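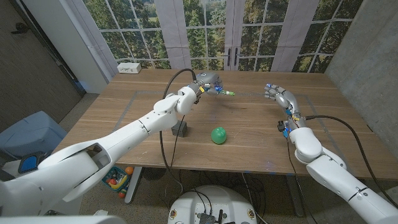 Vunby Two-Arm Kit: Frequently Asked Questions

Who is this for?
Labs, schools and the sort of small workshop that has a spare table and a high tolerance for cables. If you want your dishes done, please buy a dishwasher. It's cheaper and it comes with a rack.

What's in the box?
2 arms, 2 hands, the base, the cables and a printed manual that Isla McIver wrote and would very much like somebody to read. The table is yours to find.

What can it pick up?
Small, light things, mostly. Balls, blocks, markers and the like. Shiny objects can confuse it, so expect a few extra tries while you sort out your lighting.

Can I rent before I buy?
Yes. Skullska handles rentals with a 5-day minimum. Five days sounds generous until you've spent the first one looking for an outlet.

Do I need to mark out the work area?
We recommend it. Any tape will do, as long as it contrasts with the table. Measure twice - the arms will believe whatever you tell them.

How loud is it?
Quieter than a desk fan, louder than your coworkers would like. The Prilow stand damps some of the hum and is sold separately, as all good things are.

My unit stopped and shows code 883. Is it broken?
Probably not. A cable is loose at the wrist. Power down, push the plug in until it clicks, and start again. If the code comes back, call us.

When can I reach support?
Weekdays, plus Saturday until noon. Ask for the Morrison desk if you have the older hands. Please have your serial number ready. It's on the underside of the base, for which we are sorry.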